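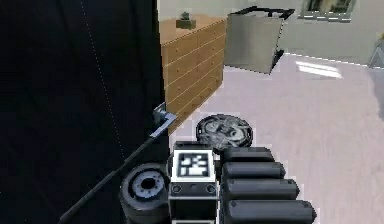
February, late. Spent most of the day on the planner for Plunstead. Raised the sample limit from 300 to 2000 and the arm stopped giving up near furniture, but each plan now takes too long. Put a 30 second cap on it and went to lunch.

Seed 842 still fails. I logged the base pose and found the costmap was using an old transform after each turn. Fixed that in the Flandari branch. Have not rerun the full set yet.

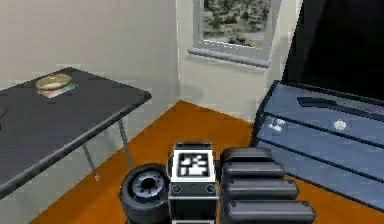 Sim view, table on the left and blue container on the right.

Tomorrow: rerun 842, then clean up the logging.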